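**Radwan returns block sets to divided metal bins**

Radwan has gone back to gray metal bins for its loose building blocks after one season with open trays. The change took effect on Tuesday at the sorting room on Plamton Road, where sets are checked before they go out to schools and libraries.

The bins replace shallow trays supplied by Privier. Those trays held 36 blocks in a single layer and were easy to count, but the low rims let short pieces slide off when a tray was moved from bench to shelf. Room staff logged 66 missing blocks between June and September, most of them short ones. A missing piece means the whole set is held back until a match is found in spares.

Each new bin has a fixed divider that splits the floor into a narrow rear compartment and a larger front one. Under the room's revised sheet, blocks waiting to be checked go in the front. The rear is kept for pieces with chipped corners or faded paint, which are pulled at the end of the shift.

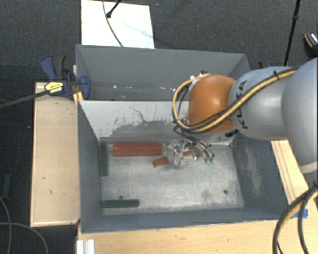
*Red and green blocks in the front compartment of a divided bin at Radwan.*

Color is the first sort and length the second. Long blocks are laid flat and parallel where there is space, short ones wherever they fit. The sheet does not ask for a full pattern. Abdelilah Ezzat, who wrote it, said an earlier version did, and that sorting slowed down enough to cancel any gain.

"A long block flat against a wall or against another long block is easy to read," Ezzat said. "After that I only want to see every piece without moving the one on top of it."

For that reason the bins are filled to one layer only. A standard school set takes up 8 bins and the larger library set takes 9, with one color pair per bin. Red and green are paired because they are the two colors most often requested as replacements.

Irkell, which makes the bins, offers the same model with a removable divider. Radwan tested it and chose the fixed version. The removable wall left a gap at the base wide enough to catch the edge of a thin block – a minor fault, but one that came up several times a day.

The old trays will stay in use for flat parts such as base plates and cards. Spare blocks remain in the tall cabinet by the door and are still signed out by hand. Sets already packed in trays will ship as they are, and the room expects to clear the last of them before the end of the month.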